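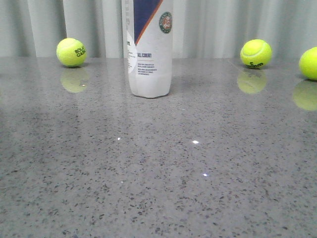

Figure 6.1 Tennis balls and their canister.

Chapter 6
Bounce, and Where the Energy Goes

If you have ever stood in a hallway on a rainy afternoon throwing a ball against a wall until somebody in the next room asked you to please stop, then you have already done a good part of the laboratory work for this chapter, and you should come to it with some confidence. Most people know far more about bouncing than they think they do. You know that a ball dropped from your hand won't climb back to your hand. You know that carpet is hopeless, and that a basketball left in the garage all winter lands with a sad sort of slap.

What we would like to do in the next few sections is take all that knowledge and tidy it up a little, so that you can put numbers to it. Chapter 5 left us with a falling object and a store of energy that grew smaller as the speed grew larger. Now the object meets the floor (at last!), and something has to happen to all that motion.
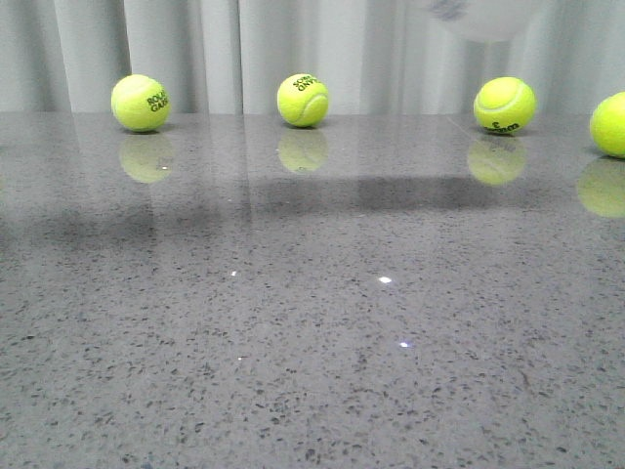 But surely a ball bounces just because rubber is springy, a student will often say at this point, so what is there left to explain? Quite a lot, as it happens, though the student has made a very good start. Springy is our everyday word for a material that returns most of the energy used to squash it. The trouble is in that little word "most." Some of the energy warms the ball, some goes off as the sound of the thump, and some shakes the floor.

Take the small solid rubber ball sold as the Nolex, which we will meet again in the problems. Dropped from 128 cm onto the stone floor of the old market hall in Grermont, it came back up to 118 cm, a fine bounce by anybody's standards. Divide the second height by the first and you get 0.92, so 92 percent of the energy was still there at the top of the bounce, if we leave out the small share taken by the air. We will call this fraction the return. A lump of putty has a return of zero, or so near it that you won't want to argue.

Floors matter as much as balls do, and Section 6.3 spends some time on the gymnasium at Brullisness, where the same ball behaved quite differently from one end of the court to the other.
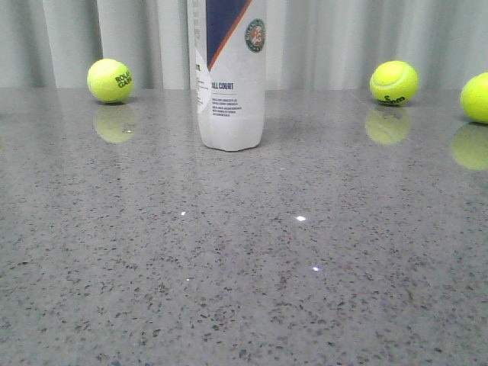 Figure 6.3 A polished, speckled countertop. Hard surfaces are taken up in Section 6.3.

Before you read on, find a ball and a tape measure and try three drops of your own from 100 cm. Write down each height, even the ones that look wrong, and keep the page handy for Section 6.1.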